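Held-out success rate: what counts as "held out" if the bench never changes?

Posted by Bozkurt
We train a two-arm policy on pin-and-board tasks. The set has 1163 demonstrations, and 299 of those were kept back for validation. Validation error is low, but on the real arms we got 16 good runs and then a long string of misses. My write-up says the result is for unseen data. A reviewer says it isn't. The cork board, the trays and the things along the wall stay put for every session.
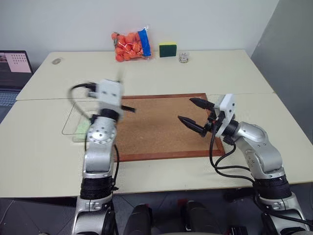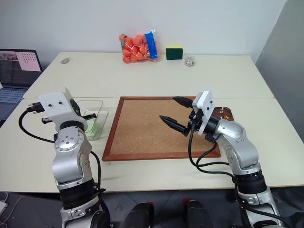
Both arms are recorded at the same rate and the policy gets joint angles plus the head view. Is the reviewer right, and do I need to collect everything again?

Bellik
The reviewer is right. You split by episode, so both halves share one layout. Low error on that split only tells you the model fits that layout. Keep the data, but collect a small test set with the board shifted and turned, and report it separately. Also say how many runs you did in total. "16 good runs" means nothing without that.

Kimgate
Had the same thing. Changed the lights and it got worse, so check that too.

Bundora
I'd split by session before collecting anything. We lost 356 episodes to the test side doing that and the score dropped a lot, but it matched the real arms much better. Validation error is a poor guide to success anyway. Use it to spot overfitting and choose the checkpoint on real runs.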